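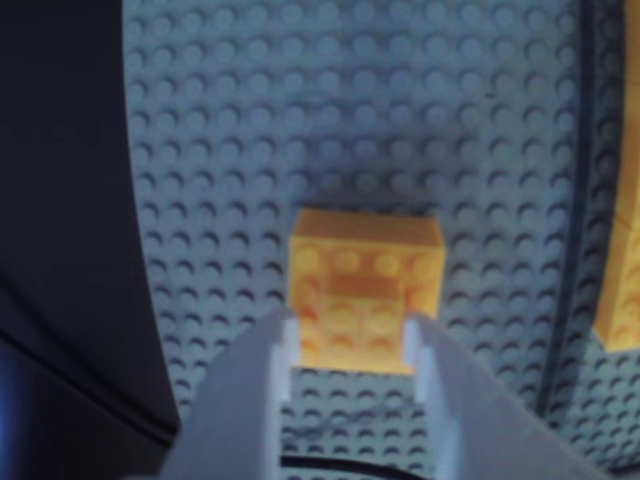
*Gripper open over a yellow brick on the gray-blue baseplate.*

The usual advice for a first arm at home is to spend on the motors and print the rest. I think the advice is wrong, or at least in the wrong order. Spend on the worksurface first.

A bench with no fixed reference gives you nothing to measure against. When the arm misses, the error could be in the joint zero, the camera mount, the finger geometry or the part itself, and you will spend a Saturday guessing which. A studded baseplate settles most of this for very little money. The pitch is uniform across the plate, the parts locate themselves, and any offset can be read in studs without touching a caliper. Clamp the plate down, write down where stud zero is, and leave it alone.

I came to this late. My build uses the Furow controller board and a pair of parallel fingers cut from the Lauritsen drawings, and for months I tuned it on loose parts on bare plywood. The logs from that period are useless. I had 400 grasp attempts with no record of where the part was when the fingers closed. The 1,000 I have run since moving to the plate are worth keeping, failures included.

The objection I hear most at the shared shop (Noneline, where I have bench 5) is that toy bricks are too easy. They are rigid, square and brightly colored. All true. But a brick pressed onto studs is less forgiving than it looks. Lifting it takes a straight pull. Seating it takes alignment in two directions plus rotation, and then enough downward force to close the joint without flexing the plate. A foam cube dropped 2 mm off target is still a success in most people's spreadsheets. A brick that far off does not seat.

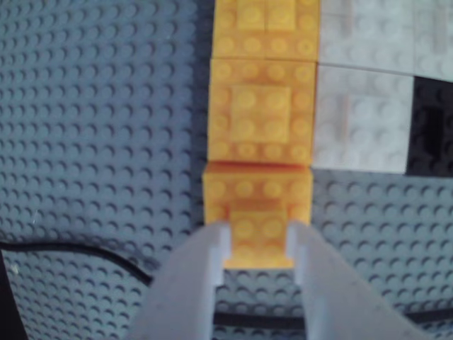 *Stepped fingertips against both sides of a 2x2, lowest yellow segment.*

Finger shape is where the second half of the money should go. Flat inner faces are fine for free-standing parts. Close to a plate or a neighboring brick, a small step at the tip gives a repeatable contact height, and it is a cheap thing to reprint when the first version is wrong. Mine is revision 11. I would take that step over a better motor.

The second objection is that none of this transfers. The Sketirano planner, which many of us run, treats the plate as one more flat surface and ignores the grid entirely - a fair criticism of the planner. What transfers is the habit of knowing your error before changing a gain. I have seen expensive arms in that shop retuned weekly by people who could not say how far off they were, or in which direction.

Buy the plate, then argue about motors.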